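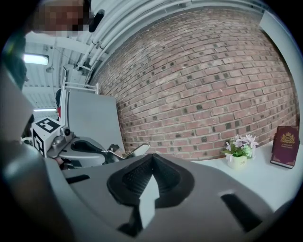 You write down the first shift and then spend two periods trying to forget it, ran one of the replies we received, and we have come back to that remark more often than to any other in preparing this section. It came at the end of a long answer, almost as an afterthought, and it describes the problem better than we managed to in our own research questions. A scout who sits down to watch a young winger has very often made up part of his mind before the puck has gone around the boards twice, and the report he files late that night carries the traces.

4.2 First impressions in the written reports

We turn now from the number grades, which were the subject of 4.1, to the comments that scouts type underneath them. Our material is a set of 79 reports on junior forwards, all entered through Clulix, the reporting program used by the clubs that agreed to take part. The games were played at two rinks, Noltcombe and Otach, and we kept them apart in the coding for a reason that any parent who has sat in both buildings will understand – the seats at Otach are so low that a viewer behind the glass loses most of the far corner, and comments on play away from the puck are thin there as a result.

Each report was read twice. On the first reading we marked every sentence that could be tied to a particular moment of the game, such as a turnover at the blue line or a shot taken off the wrong foot. On the second reading we marked sentences that spoke of the player in general terms ("good motor," "needs to get to the net more," and so on). The two kinds are not always easy to tell apart, and we had some long and friendly arguments over phrases like "takes his time on the wall," which might be a habit or might be a single play that stuck in somebody's head. Where we could not agree, the sentence was left out of the count and kept in a separate list, to which we return in 4.4.

What we found will not shock anyone who has spent winters in cold rinks. Sentences tied to a moment came overwhelmingly from the first period. The third period, when tired legs tell you a good deal about a seventeen-year-old, was hardly mentioned at all unless the player scored in it. In 27 of the reports we could find no sentence that clearly belonged to anything after the first intermission, and yet the general judgments in those reports were worded just as firmly as in the rest. We do not take this as a sign of laziness. Several scouts wrote to us that they watch two or three players at once, and that by the second period they have moved on to the next name on the sheet.

The order of viewing matters too. Scouts who had seen a player before tended to write shorter comments the second time, and they leaned on words they had used in the earlier report. "Hesitant" in November was apt to be "still hesitant" in February, even when the grade for puck skills had gone up. We would be careful about making much of this, as only 4 players in the set were seen often enough for the pattern to show, and one of those changed from wing to center partway through the season.

Begum (the scheme we borrowed for sorting the comments, set out in section 3) has no category for changes of mind, and we felt the lack of it. We added one, and it was used less than we had hoped. When it was used, though, the passages were a pleasure to read, full of small corrections and second looks, and they were the ones the coaches in our follow-up said they trusted.

Figure 2. Hand-held gripper with gray housing and white finger; a second gripper in hand at right.

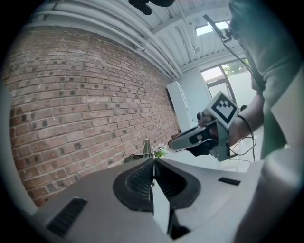 Rebecca Fiore

The coaches' answers deserve a word before we leave the written reports. We had asked them to pick out the comments they would act on at practice, and they passed over nearly all the general ones. They wanted the moment – which shift, which side of the ice, who was covering – so that they could find it on video and sit down with the player. A few went further and asked whether scouts might be given a second box in Clulix, to be filled in only after the final horn. We tried a paper version of this at Noltcombe in the last weeks of the season, and the results are taken up in 4.3.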